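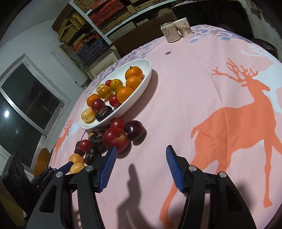
Oranges and other fruit in a white bowl, on a pink tablecloth with deer.

How a Story Becomes a Book

Do you have a favorite book? Take it from the shelf and open it, but do not go to the story yet. Look at the first pages, the ones that most people turn very fast. There is one page with small letters and many numbers. It looks boring, I know. But this page can tell you who made the book, and in what year, and who must be asked if somebody wants to copy it.

Today we will learn how a book is made, from the first idea until the moment when it arrives in a shop or a library.

The writer

Every book begins with a person who has something to tell. Let us take a writer called Traian Stoica. He wants to write about a girl who lives in a lighthouse and is afraid of the sea. He writes a little every morning before breakfast. Some mornings he writes two pages, and some mornings only one sentence, and then he crosses it out.

After many months he has the whole story. This first version is called a draft. Writers almost never stop at the first draft. They read it again, they find places which are too slow or hard to understand, and they write these places new. The finished text, before it is a book, has the name manuscript. This word comes from Latin and means "written by hand". Today most writers use a computer, but we kept the old word.

The publisher

Now Traian sends his manuscript to a publisher. A publisher is a company that pays for the making of books and then sells them. Ours is called Kikcombe. It gets 800 manuscripts in one year and can print only 16 of them. So please do not be sad if one day you send a story somewhere and the answer is no. Many good writers heard "no" several times.

When the publisher says yes, the two sides sign a contract. This is a paper with promises. The writer promises to give the story, and the publisher promises to print it and to pay the writer a small part of the money from each book that is sold. This part is called a royalty.

The editor

At Kikcombe the story goes to an editor, Silviu Lungu. An editor reads very slowly and asks questions. Why does the girl have a brown dog in chapter two and a black dog in chapter nine? Who is lighting the lamp when the father is away? The writer answers and repairs the story. Sometimes they do not agree, and then they talk about it until they find a way.

After this comes a second reader, the copy editor, who looks for wrong spelling and missing commas. Even after all this work a mistake can hide in a book. Maybe you have found one yourself!

The designer and the cover

The designer decides how the pages will look. Which letters will we use? How big? How much white space around the words? The shape of the letters is called a typeface, or a font.

The cover is important too, for it is the first thing a reader meets. On the back there is usually a short text that tells a little of the story – but never the end.

The printer

Big printing machines do not print one page and then the next. They print many pages together on a very large sheet of paper. The sheet is folded, and after the folding all the pages are in the right order. You can try this with a sheet of paper at home. Fold it two times, write the page numbers, and open it again. Some numbers will be upside down!

The folded sheets are put together, sewn or glued, and cut on three sides. Then the cover goes on. All the copies that are printed at one time are called a print run. If they are all sold, the publisher can print more.

Back to the page with small letters

Now we can read it better. Here are some words you may find there.

Copyright: the right to decide who may copy the story. In most cases it belongs to the writer. You will often see it as a letter c in a circle.

All rights reserved: this means "please ask before you copy this book or use it for something else".

ISBN: a long number which belongs to one edition of one book. The paperback and the hardcover have different numbers. New ISBNs have 13 digits.

First edition: the book in its first form. If the text is later changed a lot, the new one is called the second edition.

Something to try

Take three books from home and find this page in each of them. Which book is the oldest? Are all of them from the same publisher? Write the answers in your notebook, together with the names of the writers.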